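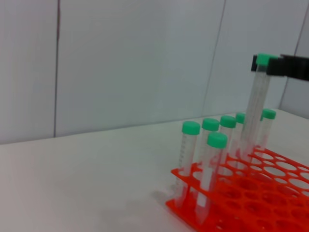 28 June 2019

**Flurnar opens its tube handling recordings to outside labs**

The small laboratory automation firm Flurnar has released a set of 3,178 recordings in which people show a robot arm how to move screw-cap tubes in and out of a rack. The set is named Plura and can be requested from today by universities, hospital labs and other companies. Research use is free of charge.

All recordings were made by remote control. The operator sits at a desk beside the robot and holds a small handle, called Grillow, which the company built for its own needs. When the hand moves, the arm moves in the same way, and a trigger under the first finger opens and closes the gripper. A small camera near the gripper records the work from close by, and the position of every joint is saved together with the video.

Of the 3,178 recordings, 3,084 are marked as complete, which means that the tube was taken from one place and put down in another without help. The remaining 94 contain a failure of some kind. A tube was dropped, or it was pushed against the edge of a hole, or the operator gave up and started again. Flurnar decided to keep these in the release, in a separate folder, and asks users to read the notes before they mix the two parts.

The work looks simple, but conical tubes are a difficult object for a machine. The plastic is clear, so the camera sees the rack and the table through it, and the pointed end must find a hole which is often hidden behind other tubes. When a tube is gripped near the cap, it can hang a little to one side. A person corrects for this with a small turn of the wrist and does not think about it. The company says that such small corrections are what it wanted to record, and that they are hard to write down as rules.

Eight operators took part. Some of them had long experience at the bench but had never controlled a robot before. Each one had a training period of two days, and the recordings from those days are not part of the set. According to the notes, the new operators lifted the tubes too high at first and came down very slowly. Later they made shorter paths, and most of them learned to bring the tube in from the side where the rack had more free holes.

The company also tried to teach by hand, where a person takes hold of the arm and leads it through the task. This was faster to learn, and the operators liked it better in the beginning. But the hands of the person came into the view of the camera again and again, and the gripper shook when it was led from too close to the fingers. After 104 trials by hand the team changed to remote control for everything. These trials are not included in Plura - Flurnar says it may publish them later if there is interest.

First tests with the recordings were done together with Alhassan, a maker of sample storage equipment, which plans to use a trained arm for sorting work in the night hours. In the tests the arm had to lift one tube from a partly filled rack and place it in a free hole. The two companies did not give a success rate. They said only that the arm does better when the tubes stand apart, and that a tube in the middle of a close group is still a problem, as the fingers need space on both sides of the cap.

Opening and closing the caps is not covered. For that task a second arm or a holder under the tube would be necessary, and Flurnar is now building a new station for it. Recording there should begin in September. The operators will use the same handle, with a changed grip, after several of them reported tired fingers at the end of a long session.

Labs which want to receive Plura must fill in a short form and name one contact person. The files are sent on a disk, and a smaller part for first trials can be downloaded. Flurnar asks users to report wrong labels, and corrected lists will go to all contact persons by e-mail.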